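Contents | Previous chapter | Next chapter | Glossary | Index

Last updated: 2026-04-21

CHAPTER 11
Opening the Case

In this chapter
How a desktop tower comes apart, and in what order
Telling the power supply, the board, the drives and the cards from one another
What the wire colors mean, and how far to trust them
The processor socket, and why you should keep your fingers out of it
Notes and labels for the person who has to put it back, who is you

Up to now this book has treated the computer as a box with opinions. You have typed at it, waited for it, and in Chapter 10 measured how long you waited. The box itself has stayed shut. For many people it stays shut for good, and when it finally stops working it goes to the curb with every one of its screws still in place.

This chapter takes the side off. You will need a desktop tower, preferably one whose owner has given up on it. The school storeroom is the usual source. If yours has none left, refurbishers such as Storby sell untested office towers by the pallet, and will sometimes part with a single one if you ask politely and carry it out yourself. Don't bring the family computer. The family will want it back, and they will want it to start.

Before you touch a screw

Shut the computer down from its own menu, if it still has a working one. Switch off the power supply at the back, pull the cord out of the wall, and then pull the other end out of the computer so that nobody helpful can plug it in again. Press the front power button once or twice. A fan may twitch. That is the last of the stored charge leaving, and it is better off gone.

The power supply itself stays closed, today and every other day of this course. The parts inside it can hold a dangerous charge long after the cord is out, and there is nothing in there we need. If it is faulty, it gets replaced whole.

Static is the other hazard, though this time you are the one doing the harm. A spark too weak for you to feel can ruin a memory chip. Wear the wrist strap and clip it to bare metal on the case. The strap looks silly on everyone equally.

Clear more table than you think you need. The tower lies on its side, and next to it you want a space of equal size for the parts as they come out. The Vesano workbook suggests a towel under the case to save the tabletop. A towel also swallows screws, so use a sheet of cardboard.

Getting in

On most towers, the left side panel (left as you face the front) is the one that comes off. Two screws at the back edge usually hold it. Some makers use thumbscrews, which are meant to be turned by hand and have generally been tightened by someone with a much better hand than yours. Slide the panel toward the back, then lift it away. If it will not slide, look for a latch before you look for a hammer.

Older cases tend to have a lip folded out of thin sheet metal, and that lip is sharp. Most of the injuries in this unit happen here, in the first five minutes, to people who were told about it.

With the panel off, lay the case down so that the open side faces the ceiling. Gravity now works for you. A card you loosen stays where it is, and a screw you drop lands somewhere inside, where it can be heard rattling for the rest of the period. 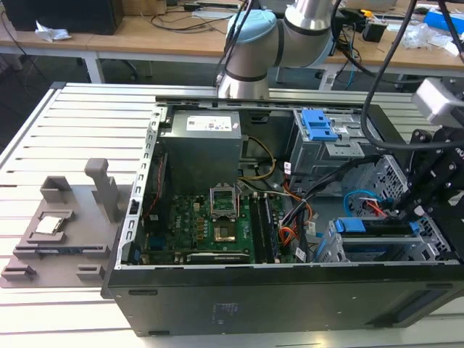
The first thing most beginners notice inside a case is the cable, because there is so much of it, and the first thing they want to do is tidy it. Leave it alone for now. A cable is a label that happens to carry electricity: follow it from one end to the other and it tells you what both ends are for. Start from the power supply, the gray metal box against the rim of the case with the white sticker on its face. The yellow wires coming out from under it are part of the power wiring. The blue cable looping near the drive bays is a SATA cable, and it carries data. Trace one cable at a time with a finger, all the way, and say out loud where it goes. Your neighbors will be doing the same, so there is no need for shame.

What the colors are telling you

In a standard desktop power supply, the wires follow a color code:

Yellow: 12 volts
Red: 5 volts
Orange: 3.3 volts
Black: ground

There are others, and the full table is in the appendix. The code is a custom that most makers keep, and a few large ones have broken it whenever it suited them. Treat the colors as good advice from a stranger. When it matters, check with a meter.

Data cables have no such code at all. A SATA cable may be red, blue, black or yellow, depending on what the factory had on the shelf that week. Blue plastic on a drive latch is a different story. Several makers color the parts you are supposed to grab, so that a repair person in a hurry can find them. If you see a bright piece of plastic in an otherwise gray machine, it is probably there to be pushed, pinched or pulled.

The board and its tenants

The large flat sheet covering the floor of the case is the motherboard. Everything else in the computer either plugs into it or sends a cable to it. Green was the usual color for years, and still is on machines built for offices. Machines built for games are more often black, and sometimes light up, which has never made one any faster.

Close to the middle of the board is the processor socket. In a working computer you won't see it, since the processor sits in it and a large metal heat sink sits on top of that. When the processor is out, the hinged bracket that holds it down can stand open and the gold-colored contacts are exposed. On many boards these are fine springy pins, hundreds of them, each thinner than a hair. Touch them and they bend. They don't bend back in any way that you would call a success.

Close to the socket are the memory slots, long and narrow, with a clip at one or both ends. A memory module goes in one way only, thanks to a notch cut off center in its lower edge. Each year a student with strong thumbs tests this.

Farther along are the expansion slots, which take cards. A card does one job the board can't do, or does it better: graphics, sound, an extra network port. The end of the card lines up with an opening in the back of the case, so that you can plug things into it from outside. If you are ever lost inside a computer, find the row of slotted metal covers. That side is the back.

Taking it out in order

The order below works for most towers. Yours may disagree, in which case follow the machine.

1. Photograph the inside before you unplug anything. Take one picture of the whole case and a close one of each group of connectors.
2. Label both ends of any cable you are going to remove. Masking tape and a pen will do.
3. Unplug the data cables at the drives, then at the board.
4. Unplug the power cables. The wide one at the edge of the board has a clip. Squeeze the clip and pull on the plug, never on the wires.
5. Remove the cards, each held by one screw or a shared latch at the back.
6. Release the memory.
7. Slide out the drives.
8. Leave the board and the power supply in place until Chapter 12.

Put the screws from each step in their own cup and write the step number on it. Computer screws come in several kinds that look the same and are not. The wrong one will go in halfway with great confidence.

If a connector won't come out, stop and look at it from the other side. It has a clip you haven't found. The parts in an office tower were put together quickly, by people who expected them to be taken apart quickly too, and very little in there needs real force. The main power plug on an old board is the exception. Rock it gently from end to end and be patient with it.

A note on dust

There will be dust. It gathers on the fan blades and in front of any vent, and in a computer that has lived under a desk it can form a felt thick enough to wear. Take the case outdoors and use short bursts of canned air, holding each fan still with a finger so that it doesn't spin. The vacuum cleaner is a poor choice. It builds up static at the nozzle, and it has a taste for small screws.

Words to know

Drive bay: the metal frame that holds a drive in the case
Expansion slot: a connector on the motherboard that takes a card
Heat sink: a block of metal fins that draws heat off the processor
Motherboard: the main circuit board
SATA: the common data connection for hard drives and optical drives in desktop computers
Socket: the fitting that holds the processor

Before the first lab

Read Section 11.1 and bring a notebook with unlined pages. You will be drawing the inside of your case, and the drawing will be graded on whether another student can find the memory with it. Artistic merit carries no points. The lab is worth 100 in total, and cups and labels make up more of that than most people expect.

Classes using the Dendum parts kit should check the tray against the packing sheet before they begin. Those working from the older Correia kit will find a Phillips screwdriver that is slightly too large for drive screws. Borrow a smaller one.

Section 11.1 begins with the power supply.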